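Chapter 4
Small Heaps: Sorting What Has Got Mixed

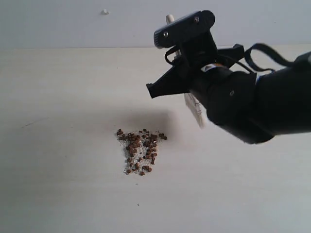
Fig. 4.1 A small heap of mixed material on a pale tabletop.

Every household has a heap somewhere. It may be in a kitchen drawer, or in the bowl by the front door, or at the bottom of a bag that has been on one too many train journeys, and it is made of all the little things that were put down for a moment and then stayed where they were. In the last three chapters we dealt with large things: beds, coats, pans, the boxes under the stairs. Those are heavy, and they make your back ache, but they are easy on the mind, and you will have noticed that most of the exercises could be done while talking to somebody. Small things ask rather more of us, and so this chapter goes slowly, and I hope you will let it.

When I first taught this course at Clendthorpe I used to begin with a lecture on containers. I had jars, tins, trays and a very handsome set of drawers lent by a neighbour, and I spent the whole of the first morning on lids. My students were polite (they nearly always are), and then they went to their benches and put a little of everything into each jar, so that by lunch we had eight small heaps where there had been one! It was Zane Krūmiņa, who shared the teaching with me for many years, who suggested that we put the jars back in the cupboard and begin with a bare surface and one heap, and we have begun that way ever since.

So clear a table. A pale one is a great help, as dark crumbs and bits of thread show up on it at once, though an old sheet spread over a dark table will do very nicely. Tip your heap out a little to one side of the middle. You will want the rest of the table for the groups as they grow, and people who start in the very centre tend to find themselves reaching over their own work by the end.

Now look at it for a minute before you touch anything. I know this sounds like the sort of thing teachers say to fill the time, but a heap hides most of itself, and the pieces on top are only the last ones to have arrived. Spread it gently with the side of your hand until it is one layer deep, and look again. Is there one sort of thing that there is a great deal of? Take that out first. The heap shrinks quickly, you feel cheerful, and the odd pieces become much easier to see.

Rasmus Uibo, whose notebooks we shall be reading in the second half of the chapter, called this "thinning". He ran the repair room at Prallden and kept a record of every tray he sorted, 1,731 of them by his own reckoning, with remarks in the margin about the weather and what he had eaten. His handwriting is dreadful, but he is very good company, and his entry for one wet July afternoon, when a shelf came down and three trays landed on top of one another, is the best account of patient sorting that I know.

You will meet two ways of working in the pages that follow. The first is to sort by what a thing is, and the second is to sort by where it is going. Beginners usually prefer the first, and it does make tidy-looking groups, but a button that belongs on a blue coat wants to be with the coat and not with other buttons. Section 4.2 sets the two side by side, using the same heap for both, and the Dusow method, a sort of mixture of the two, is in Section 4.3.

A word about the leftovers. There will always be some, and you should give them a saucer of their own and leave them be until the end.

Before you read on

Find a heap at home that would fit in your two cupped hands. Sort it once, in any way you please, and write down how long it took and which piece you found hardest to place. Then mix it all up again (yes, really) and keep it in a bag. You will need it for Exercise 18, and again in the next chapter.

4.1 Looking before touching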